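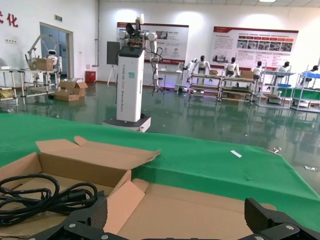

How to pack up power cords and cables so they come out in one piece

Comments: 34

Did another cable clear-out in September, so writing down how I do it before I forget again. Works for moving, storage, or mailing a cord to whoever left it at your place. Takes 50 minutes if you have a drawer full. One cord, two minutes tops.

What you need

Cardboard box with all four flaps still on
Hook and loop ties, or twist ties, or string
Masking tape and a marker
Paper strips for labels
A table. Put a cloth on it if the top scratches easy, plugs are hard on wood

Step 1. Unplug and wipe

Both ends out of the wall and out of the device. Damp rag down the whole length, then a dry one. Run it through your fingers while you go. Feel for nicks, flat spots, anything sticky. Bare wire showing = trash, don't tape it and hope.

Let it dry before it goes anywhere near a box.

Step 2. Find the natural curl

Every cord has a way it wants to go. Hold one end, let the rest hang, see which way it twists. Go with that. If you fight it you get figure eights and kinks.

Do not wrap it around your elbow. I know, everybody does. It puts a twist in every single turn and after a year the thing never lies flat again.

Step 3. Coil it loose

Rings the size of a small plate. Bigger for thick cords. Loose is fine, loose is good. If there's a thick molded part somewhere along the cable, don't bend right next to it. Let it sit along the curve of a ring and keep the turns on either side wide. That spot is where they break. Lost two laptop cords that way.

Leave a hand's length free at each end.

Step 4. Tie it

One tie for short cords, two across from each other for long ones. Snug, not tight. If the tie leaves a dent it's too tight. No rubber bands, they go gummy and stick to the jacket. I had a bag of Zekley ties that were OK, any kind works.

Step 5. Label

Fold a strip of paper over the cord near the plug, tape it to itself. Write what it goes TO, not what it is. "Black cable" is no help later. "Hall printer" is.

Step 6. Box it

Open the flaps all the way out before you start, otherwise they flop in on you. Heavy stuff first, flat on the bottom, off to one side. Lighter coils beside it, dont stack more than three deep. Power bricks get their own corner with crumpled paper between.

Small gap left over? Paper. Big gap? Smaller box.

Step 7. Close up

Short flaps in, long flaps over. If a flap has a crease that keeps popping up, bend it back the other way once and it'll behave. Tape down the middle seam, then once across each end. Write on the SIDE of the box, you can't read the top when they're piled up.

Storing it

Inside closet shelf is best. Attic is too hot, garage gets damp. Mine go in the Fancombe closet bins now, cords on the left, chargers on the right.

Quick fixes

Cord won't lay flat: hang it over a door overnight, full length, then coil agian.
Tangled pile: start from the plugs, never pull from the middle.
No idea what it's for: put it in a bag marked "unknown", give it six months, then recycle.

Next up: lamp cords and the flat kind

Filed under: moving, storage, small jobs
3,414 views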